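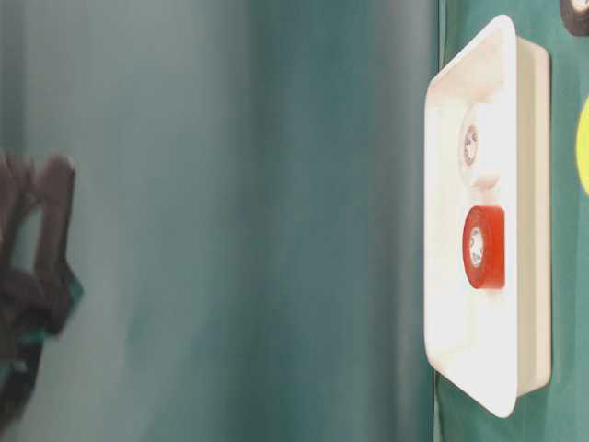 Fig. 1. Gripper in motion, teal background

4. Preparing the inventory of a furnished rental

This section explains how to make the inventory in Bumitz before a new tenant receives the keys. You need the property record to be open and the address to be confirmed (see section 3).

4.1 Opening the inventory

1. Go to Properties and choose the house or apartment. In this guide we use property 466, a furnished apartment in Jistcombe.
2. Press Inventory, then New.
3. Choose Move-in. The type can not be changed after the first room is saved.
4. Fill in the name of the person who makes the visit. In our case it is Tineke Mulder.
5. Enter the readings of the electricity and water meters. Write the full number as it stands on the meter, also the zeros in front.

Note: If the owner has already an inventory from an earlier rental, you can press Copy from previous. All condition fields are then set to Not checked, and you must go through them one by one.

4.2 Adding rooms and items

1. Press Add room and give the name which is used in the lease. Do not write "bedroom" two times; use "bedroom 1" and "bedroom 2".
2. Press Add item. The description may have up to 230 characters, spaces included.
3. Choose a condition: New, Good, Used or Damaged.
4. Add the photos. Each item accepts 6 photos.
5. Press Save room before you go to the next one.

Caution: When you close the window without saving, the items of that room are lost. Rooms which are saved already stay as they are.

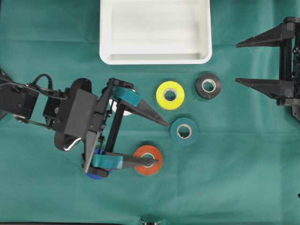 The description of an item should be clear for a tenant who reads it at the end of the lease, perhaps years later. Begin with the color and the material, then give the shape, and only after this the condition. "Tray" alone is too short. "White plastic tray, rectangular, rounded corners, raised rim, empty" is good, and the green-teal cloth under it gets its own line, with the faint fold lines noted. Avoid words such as "nice" or "normal", as owner and tenant may understand them differently.

4.3 Sending for signature

1. Check that no item is still on Not checked.
2. Press Send. Owner and tenant receive each their own link.
3. The tenant has 3 days to add remarks. After this time the inventory is locked.

Note: Agencies that work with the Cuypers lease form must attach the signed inventory by hand under Documents. With the Dumon form it is attached automatically.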